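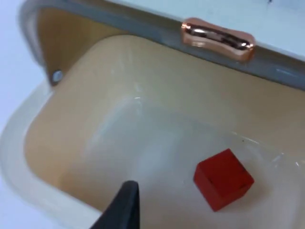
1/8
Seit April wohne ich ohne eigenes Badezimmer und lerne dabei sehr viel Deutsch. Ein kleiner Thread über Wörter, die in meinem Sprachkurs nie vorgekommen sind.

2/8
Das erste Wort war "Aufmaß". Der Herr von der Firma Leckie wollte zum Aufmaß kommen und ich habe höflich gefragt, ob ich dafür etwas vorbereiten muss. Er sagte: Kaffee.

3/8
Dann kam der "Estrich". In der Schweiz ist das der Dachboden, in Deutschland eine Schicht unter dem Fußboden. Ich habe vorher in Bern gelebt und deshalb ein ganzes Telefonat lang vom falschen Stockwerk gesprochen.

4/8
"Silikonfuge ist Wartungsfuge." Diesen Satz habe ich im Angebot dreimal gelesen. Er bedeutet, dass man sie später selber erneuern muss und dass man sich darüber nicht beschweren darf.

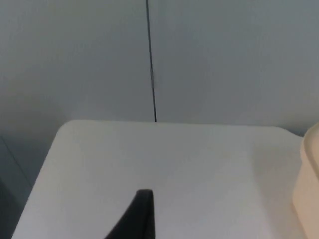 5/8
Mein Lieblingswort bleibt "bauseits". Wenn im Angebot "bauseits" steht, dann bin ich gemeint. Bauseits wird der Schutt entsorgt, also trage ich 12 Säcke durch das Treppenhaus.

6/8
Der Kostenvoranschlag war am Ende 2000 Euro höher als der erste. Der Unterschied heißt "Unvorhergesehenes". Ein schönes langes Wort, ich kann es jetzt ohne Fehler schreiben.

7/8
Die Fliesen kommen von Cudier und haben 11 Wochen Lieferzeit. Ich dusche solange bei meiner Nachbarin, die mir dafür das Wort "Abzieher" beigebracht hat.

8/8
Welche Wörter von der Baustelle fehlen mir noch? Bitte gerne mit Artikel, die sind für mich immer noch das Schwierigste.
Shona Purves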